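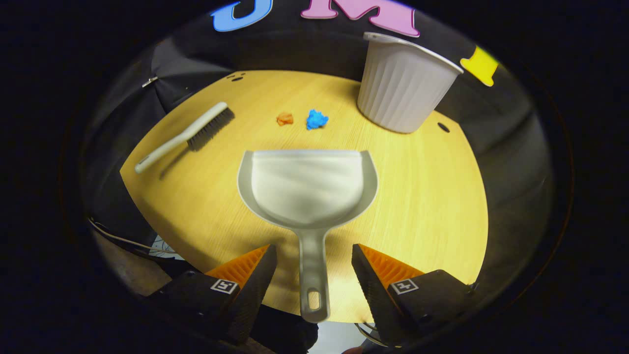
A reader in Vestlow wrote in to ask: why does the music in a scary movie start before anything scary has even happened? She is nine, and she wants to know if the music people are giving away the secret on purpose.

Posted in August by Kids' Corner
Print this page | E-mail this to a friend

Yes, they are! And I love this question, so let's dig in.

The music written for a movie is called the score. The person who makes it up is the composer. Most of the time the composer starts work when the filming is finished, sitting with the movie on a screen and deciding where music should come in and where it should stay quiet. That job is called spotting (nothing to do with dogs).

Now, about those creepy bits. Say a girl is walking down a hallway. With happy, bouncy music you'd guess she's off to a birthday party. Play one long, low, wobbly note over the very same hallway and you want to yell at her to turn back. Your ears have told your brain to get ready, and your brain believes them.

I went to hear a score being recorded last year, for a ghost movie called The Rodari House. There were 18 string players in a big room, and the composer asked them to shiver their bows back and forth super fast. That's called tremolo, and wow, my arms went all goosebumpy and I was only there with a sandwich! Then they slid their fingers slowly up the strings, each player at a different speed. It sounded like a swarm of bees getting cross.

How do they keep in time with the movie? Headphones. Every player hears a steady click - tick, tick, tick - and the conductor follows it too. One piece was only 19 seconds long and they played it 9 times before everybody was happy.

Composers also use tunes that belong to somebody. In The Rodari House the ghost has four little notes on a piano. You hear them when she's near, even if you can't see her. After a while those four notes are enough to make you hide behind a cushion.

And sometimes the scariest thing is no music at all. When it suddenly stops, you start listening really hard, and then a door bangs and you jump a mile.

Try this at home: pick a movie you know well, find a spooky part, and turn the sound off. Watch it once like that. Then watch it again while you hum something silly. I did it with my favorite monster movie and I got the giggles so badly I had to start over.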